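Radinness shelf demos

Welcome! Radinness is a set of 1208 simulated demos for two-arm shelf tasks, all recorded by people steering the arms by remote control. We're really happy with how smooth the motions came out — Jin-sol Woo drove most of them.
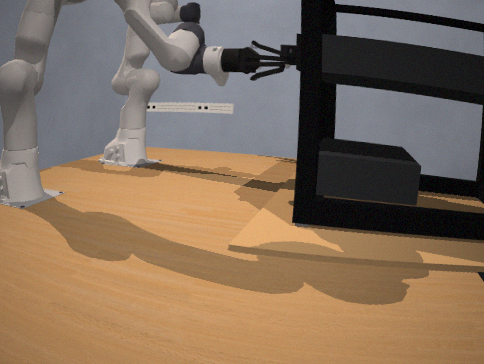 Simulated setup, with one gripper reaching toward the upper part of the shelf frame.

Each demo stores joint angles and gripper commands for both arms. We kept 500 failed tries in a separate folder, and they're great fun to dig through!

Start with the May split if you're new. Questions go to Halima Effiong.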